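Grasp example collection

From the Prullau Reference, robotics section
Last revised March 22, 2022

Grasp example collection is the practice of gathering recorded attempts at picking up objects so that a learning system can be trained on them. Each example pairs what the robot sensed before it moved with what it then did and how the attempt came out. The term covers both attempts made by a robot running on its own and attempts steered by a person. It is usually kept separate from simulation, in which the objects and contacts are computed, although many training sets mix the two.

The practice is sometimes called bin collection when the objects are kept in a walled container, or trial logging in older reports.

Background

Early picking systems worked from a known model of each part. A camera found the part, a program looked up a stored grip, and the arm carried it out. This suited factories in which one part arrived in one way. It suited mixed goods poorly, and adding a new item meant measuring it and writing a grip for it by hand.

Learned grasping replaces the stored grip with a function fitted to examples. The function takes an image or depth map and returns either a proposed gripper position or a score for a position proposed by another part of the system. The quality of the result depends heavily on the range of the examples. A model trained only on boxes tends to rate flat, parallel faces highly and to do badly on soft or curved things.

Equipment

A collection cell normally has an arm, a gripper, a bin, one or more fixed cameras and a computer that logs the readings. Industrial arms are common because they repeat a motion closely over long sessions. Hoses and cables that serve the gripper are led along the outside of the arm with enough slack for the wrist to turn. If the slack is too short the line pulls at the limits of travel; if too long it can cross the camera's view or catch on the bin wall.

Grippers vary more than arms do. Two-finger designs are the simplest to label, because a grasp can be written as a position, an angle and an opening width. Suction cups need only a point and a direction. Grippers that combine several kinds of contact need a longer record, including a field for which part of the tool made the grasp.

The bin serves as both container and boundary. Its walls keep objects within reach, and they also produce the hardest cases, in which an object lies against a side or in a corner and the gripper has little room to come down beside it. Some bins are divided into two compartments. The arm can then move objects from one side to the other and back, which lets a session run with less resetting by hand. Sloped dividers are used in some cells to send objects toward the floor of a compartment. 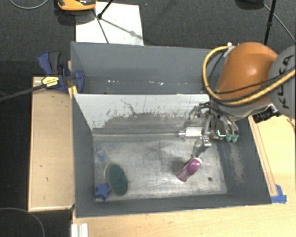
Reading time: 5 minutes

Test objects

Object sets are chosen for spread in shape, size, surface and stiffness. A star-shaped item offers many grip angles, several of them poor. Clear plastic is difficult for most depth sensors, which may report the floor behind it. Glossy surfaces give bright spots that move with the viewing angle, and dark textured ones can return few depth points.

The Wragg set, compiled by Terence Bainbridge and Fitriani Tambunan, has 113 items sorted into classes by how they deform under a light squeeze. It is often cited as a starting point, though the original list gives no weights and later users have had to add them. A smaller set of 42 items, issued with the Nernano logging software, leaves out deformable goods entirely.

Part of any set is normally held back. The held-back objects are never placed in the bin during collection and are used only for testing. Keeping this separation is harder than it sounds in a shared laboratory, and Bainbridge and Tambunan recommend storing the two groups in different rooms.

Procedure

A typical cycle runs as follows. The arm moves clear of the bin and the cameras record the contents. A target position is chosen, either at random, by an earlier version of the model, or by an operator. The gripper descends, closes and lifts. A check is made for a held object, the outcome is written to the log, and the object is released.

Random choice gives broad coverage but a low rate of successful grasps, especially when the bin is nearly empty. Choice by a model gives a higher rate and a narrower spread of examples. Most cells use a mixture and raise the model's share as collection goes on. Operator choice is slow and is mainly reserved for positions the other two methods miss, such as items wedged at the foot of a wall.

Objects may be stirred or returned to the bin between cycles. Without this step, a long run of failures on the same arrangement can fill the log with near copies of one example.

Labeling

The simplest label is binary: the object was lifted or it was not. Three checks are in common use.

Finger width. A gripper that has closed completely is taken to be empty. The check fails on thin items.

Image comparison. The bin is recorded before and after the lift, and a change at the target counts as a pickup. An object that was only pushed aside can be counted wrongly.

Weight. A sensor at the wrist or under the bin registers the load. Light items may fall below its noise level.

Davina Drummond's review of the Ganisetti logs compared the first two checks against labels made by hand. Of 2,384 attempts, most disagreements came from objects that were lifted and then slipped. Drummond proposed a separate label for these – "held, lost" – on the ground that they carry more information than a plain miss. The proposal has been taken up unevenly. Châu Lò has argued that the third label makes older sets hard to merge with newer ones, and that a recorded time of loss would serve the same end.

Sources of error

Camera position is the most frequent cause of damaged data. A small shift between sessions moves every recorded target relative to the arm, and the fault may not be noticed until training. Cells are therefore calibrated at the start of each session, and cameras and bins are fixed down with clamps, bolts or tape marks.

Wear is a slower problem. Bin floors gain scratches and bright patches, and fingertips lose grip. A model may learn to treat marks on the floor as features of an object. Lionel Tindall suggested swapping bins on a fixed schedule so that no single pattern of wear runs through the whole set. Others prefer to leave the worn bin in place, given that bins in working warehouses are worn as well.

Bias in object choice is the hardest error to measure. Items that jam the gripper or roll out of reach tend to be dropped from a session by the operator, and the log does not always show the removal.

Storage and exchange

There is no single accepted file format. A usable record holds at least the images before the attempt, the camera calibration, the target position, the finger opening and the outcome. Joint positions through the whole motion are often kept as well and make up a small part of the total size. The Nernano format stores each attempt in its own folder; version 2 added a field for the gripper type and made calibration data mandatory.

See also

Bin picking
Depth sensing
Hand–eye calibration
Self-supervised learning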